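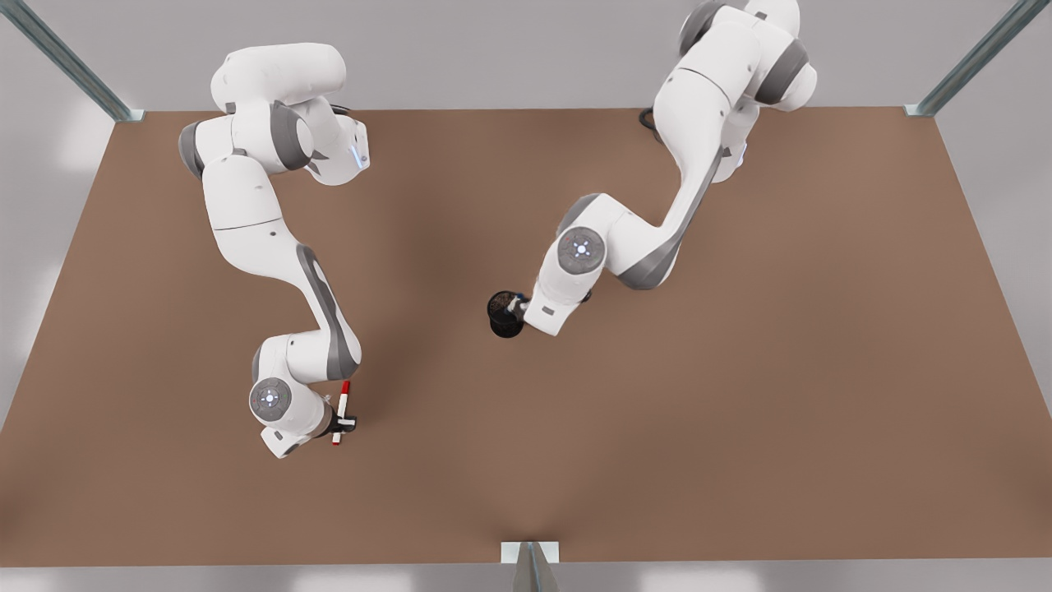
Bronwyn Tasker

I promised I'd write something up for the newsletter once the after-school robotics club had got past the stage of sending everything flying off the table, and we're there (mostly!), so settle in.

For those who haven't poked a head in on a club afternoon this term, we've gone virtual. All of our work for the Skakton Challenge happens in a simulator, which means the robot, the table and everything on it live inside a computer. We've got two white arms mounted along the far side of a big brown tabletop, and each arm has a gripper on the end for picking things up. No real arms, no real table, and no real bruises when somebody types a number in the wrong box.

I'll admit I was a bit sniffy about it at the start. I came up through the build-it-yourself side of things, all wheels and hot glue and motors out of dead printers, and I thought the kids would miss having something on the bench they could poke. A few of them did say so, loudly, in the first week. Then one of them slammed an arm straight into the tabletop at full tilt, pressed reset, and everything was back where it started with nothing broken. I think that was the moment the room came around. It was certainly the moment the room got noisier.

The task we've been set for this round sounds like nothing. There's a marker and there's a pen cup. One arm picks up the marker, the other arm picks up the cup, the two come together over the table and the marker goes in. Put the cup down again without tipping it and you're done. I do that at my desk forty times a day without looking. I've now spent the better part of a term watching fifteen clever young people try to explain it to a machine, and I have a lot more respect for my own hands.

Our marker is the red and white one, and the cup is black and open at the top. The students picked the marker early on and have become very attached to it. There was a proposal to change it to blue and I had to call for calm.

The first snag was left and right. The robot faces us, so its right arm is on the left of the screen and its left arm is on the right. You'd think that would take five minutes to sort out. It took two weeks! We had one pair who wrote a lovely careful set of moves for the marker and then gave the whole lot to the cup arm, which set off with great confidence to grab something that wasn't there. These days we have a rule that it's always the robot's right and the robot's left, and if you say "the one on the left" in a meeting you owe the biscuit tin a packet. The biscuit tin has done very well out of me.

The second snag was the grip. Hold the marker too low and there's nothing left to poke into the cup. Hold it too high and it swings about. The kids worked out for themselves that they wanted it upright before it went anywhere near the cup, and that getting it upright was a separate job from picking it up. So the picking up happens first, then a little pause, then the turn, then the trip across. The pause was a student idea and I was against it – I thought it was wasted time – and I was wrong. The arm settles, everything stops wobbling, and the next step starts from a place you can trust.

The cup brought its own arguments. Half the group wanted to leave it standing on the table and just drop the marker in from above. That's perfectly sensible, except the rules for this round say both arms have to be holding something when the marker goes in. So it has to come up, and then how far? We tried it nice and high to start with, because it looked impressive. The trouble is that the higher you take the cup, the higher the marker has to go to get over the top of it, and the arms start running out of comfortable ways to bend. Now we keep the cup just above the table. It doesn't look like much when you're watching from the back of the room, but it leaves the marker arm a lot more room to move.

I should say something about how the students teach it, as a few parents asked me at the gate. They don't write out every bend of every joint. What they do is drive the arms themselves, with a controller, and the computer records the whole go from start to finish. Each one of those is called a demonstration. You do lots of them, with the marker and the cup in slightly different spots each time, and then the computer goes through the lot and has a crack at doing it on its own. We set ourselves a target of 300 good ones by the end of the month and I'm very pleased to say we got there last week with a couple of lunchtimes to spare. The new target is 400. I was told this rather than asked.

"Good" is the important word there, by the way. We had a long chat about whether to keep the messy ones. If you fumble the marker, have another go and get it in the end, is that a good demonstration or a bad one? Some of the group wanted them all binned. Others said the robot was going to fumble sooner or later, so it might as well see somebody recover from it. We've kept a folder of fumbles to one side and we're going to try training with it and without it and see which does better. If I were a betting woman I'd have money on the fumbles.

Driving the arms is a two-person job, at least the way we do it. One student takes the marker and one takes the cup, sitting side by side, and they talk each other in. "Down a bit, down a bit, hold it, you're too close to me." It sounds like people reversing a caravan. I've been swapping the pairs each week so that nobody gets stuck with the same job, and it's been great to see the younger ones bossing the seniors about. The quiet kids have turned out to be some of our steadiest drivers.

A word on the view as well. We look down on the table from up high and it's brilliant for seeing where the arms are heading, but it's hard to judge how far something is off the surface. There's a second view from lower down that helps, and we've been getting everyone into the habit of checking it before they close the gripper. I still forget. I've closed that gripper on thin air more than any student in the club and they've started keeping a tally on the whiteboard, which I wipe off when they go home.

Is it working? Bit by bit. The robot on its own is pretty reliable with the cup now. The marker is still a coin toss on a bad day, especially when it starts close to a corner of the table, and we think that's down to us. When we went back through our recordings we'd put it in nearly the same patch every time, out of pure habit. So this fortnight's homework is to be a lot less tidy. I've asked for markers in awkward spots and at silly angles, and I've never had a homework request received so well.

From here we've got a friendly online round against the Fledport club in a few weeks, which is really just a chance to see how another group has gone about it. They've been doing simulator work for longer than us and their students have been very generous with tips. After that it's back to practice, and the final for the Nishimura Shield is in December. Everyone gets the same table and the same two arms, and the judges choose where things start. You don't find out until the day. I'm nervous already and I don't even have to touch the controller.

A few housekeeping bits before I go. We meet in the upstairs computer room at Piddale, straight after the last bell, and we finish in time for the late bus. Bring a snack, and a jumper too – that room is freezing once the heater clicks off. If your child would like to join part way through the year, that's completely fine, and they don't need to have done any coding. We've got spots for two more drivers and we'd dearly love someone who enjoys keeping records, as our spreadsheet has got away from us. There are tabs in there that I'm frightened to open.

We could also do with another controller. If there's an old gaming one in a drawer at your place, with both sticks still going, please drop it at the front office with "robotics" on a sticky note. The one we've got for the cup arm has started drifting to one side, and the students have learnt to lean the other way to make up for it. I'd like to fix that before the robot learns it as well.

And families are very welcome to come and have a turn at the open afternoon in the last week of term. I'll put you on the marker. Your kids will be in the next chair telling you you're holding it too low.

Posted Tue 5 June by Bronwyn Tasker
Filed under: Clubs & Lunchtime Groups

More from the newsletter
Late bus: changed stop while the car park is resurfaced
Library amnesty – bring them back, no questions
Fledport athletics carnival: what to pack
Winter uniform shop hours
Year 8 bread week in the food room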